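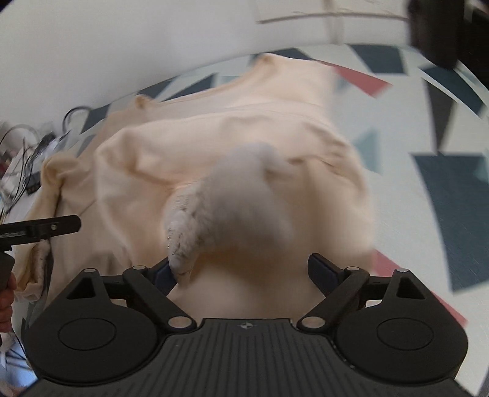 Warerero Netball Club - Uniforms and Lost Property

I took over the lost property tubs in November and have been putting off writing this up, mostly because the washing kept coming. People leave jumpers at training, the jumpers go in a tub, the tub gets damp and then everything in it smells like the tub. So it all gets washed before it goes back.

Pale colours first. Cream and peach sweatshirts go with the whites on a cool wash, inside out if there's a print on the front. I've stopped using softener on anything fleecy. It leaves a film and the pile goes flat after 3 washes. Fluffy things get a shake at the door and go over a rack, never in the dryer.

Folding is where I lose time. A thick sweatshirt won't fold properly until it has been pulled flat, and the shoulder seams are the part to get right. I line those up first, bring the sleeves across the back, then fold up from the hem. If the table is full I use whatever is near the machine, and a padded seat does fine for sorting - you just can't get a crisp fold on it.

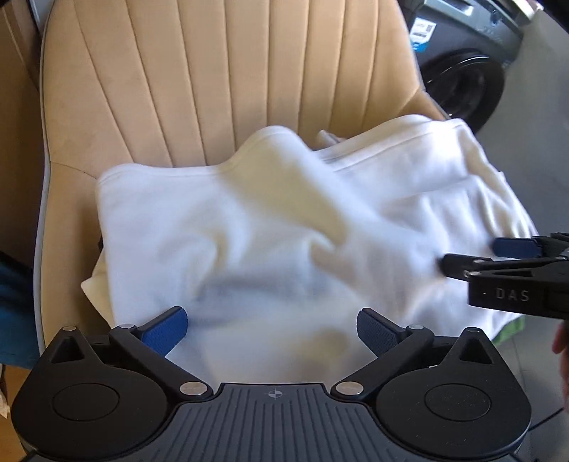

Retno Teoh reckons I should skip folding altogether and roll everything, on the grounds that kids pull the whole pile apart looking for one jumper anyway. She also said to write the surname on the care label in laundry marker, as pen on the collar comes off after a season. I've tried rolling the tees and it works. The heavy ones spring open again, so those are still folded.

Anything with a name on it goes back to the team manager. Anything without one stays in the tub for 8 weeks and then goes to the op shop. If you're missing something, tell me the size and colour and I'll have a look. Odd socks I am no longer keeping.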